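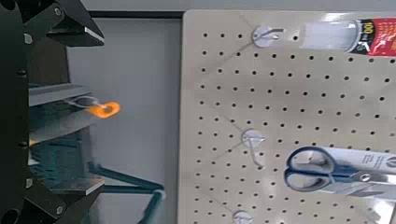 Lisport - Friday, December 1, 2023

Home > Workshop > Garage > Tips

Filed under: Pegboards, Helpers

I've had so many emails about the pegboard that I'm putting everything in one place. If you're teaching an arm to hang things up and take them down again, by hand or with the remote, this is what has worked in my garage (and a few things that made me want to go lie down).

Start with something that has a grip on it. Bare wire hooks twist in the fingers the second they touch anything. The grey metal one with the little orange rubber grip is my favorite practice piece. It's bright enough that I never lose it against the beige board, and the fingers have something soft to bite on.

Leave room between your hooks! I run three white round mounts in a column, and packaged stuff sticks out sideways a lot more than you'd think. Scissors still in their retail packaging are great practice once you're past the basics, but that shiny plastic throws glare right where you're trying to look, so turn your lamp toward the wall.

Hand guiding or remote? I do both. I hold the arm and walk it through the big move first, from the bench up to the board, then switch to the remote for the last couple of inches. My hands shake a little when I'm leaning over, and the arm learns the shake right along with everything else. Darius Neagu does it the other way around and swears by it. Try each for an evening and see.

Go slow, but don't stop. If you pause to think halfway, you've just taught it to pause halfway. I plan the whole path with my finger in the air before I record (yes, the neighbors have seen me).

Come at the hook from above and let the loop drop over the end. Pushing straight in mostly just bumps the wire, and then the whole mount starts to wiggle in its hole.

Throw out the bad ones the same night. I kept all 111 of my first tries, fumbles included, and ended up with an arm that fumbled beautifully. Now I do six good ones, move the piece a little, and do six more.

One more from Relu Bucur, who wrote in after the June post: put tape on the floor where the stand's feet go. I bumped mine with the vacuum and spent a whole Saturday wondering why every hang landed too far left. Tape, people - it costs next to nothing.

Next time I'll get into drawer pulls, which I'm still fighting with.

900 shares | 6 comments

Home | Kitchen | Workshop | Laundry | About | Contact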